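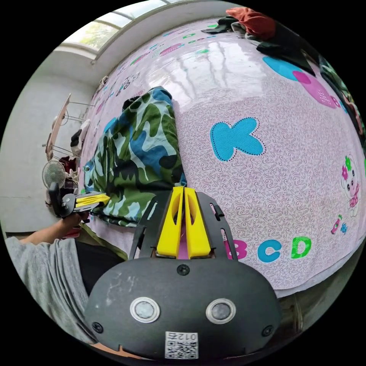

Both grippers at the camouflage cloth, clothes pile still to do.

goltetti
Bedroom set for the cloth folding task. I've got 2 grippers going and I'm aiming for 1,000 clips by the end of March. Question for those further along: do you keep the patterned bed cover or swap it for a plain sheet? Mine is covered in letters and cartoons, and there's a window reflection on the shiny part.

Pap
Plain sheet. Camouflage on a busy print is hard enough for me to label, never mind the model.

tandance
Disagree with Pap. People's beds look like that. If you only train on plain sheets it will fall over in the first real bedroom. Keep the print, but draw the curtain for half the clips so the glare isn't in all of them.

Pap
Fine for later. For a first batch I'd still want clean examples. We did ours mixed at Prekell and had to throw out every clip where you couldn't find the cloth edge.

goltetti
Did you throw them out by hand?

Pap
Yes. Csenge Illés and I went through them over 3 evenings — not doing that again.

tandance
That sounds like a labelling problem to me. Start with the fingers closed at the edge of the cloth and you know where it is.

goltetti
OK, I'll do 2 batches, one on each, same clothes and same order. Will post the results for both.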